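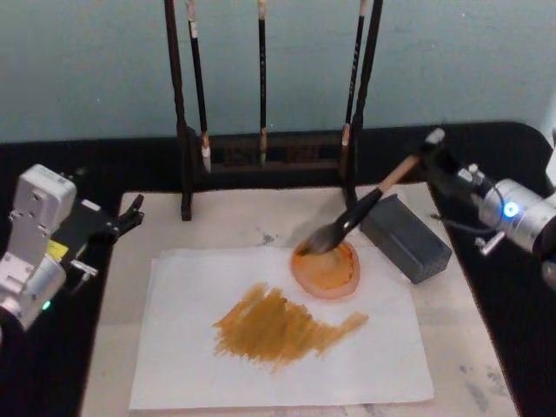 2023-11-02

Gretik has opened orders for Flestier, a tabletop painting kit built around two robot arms and aimed at art schools and small studios. The first units are due to ship in December at a price of $3,409.

The kit covers the basic steps of brush work. An arm holds a large calligraphy brush by the handle, loads it from a shallow dish and lays color on a sheet of paper in overlapping strokes. The second arm can stay parked or take a brush of its own, depending on the program.

Buyers get 70 ready-made stroke programs and can record new ones by guiding an arm by hand. Paint, paper and brushes are not included. Gretik says most brushes with a straight handle will fit the grippers, though very thin ones need an adapter – sold separately.

Talpur, a print and paint workshop in Fundau, has had a pre-release kit for eight weeks and made 182 sheets with it. The workshop reported steady results with thick paint and broad strokes. Fine lines were less even, and it asked for a faster way to change brushes between colors.

Gretik said a software update with better pressure control will be free to all buyers. The kit comes with a one-year warranty on the arms – the grippers are covered for six months. Orders are taken through the company's website.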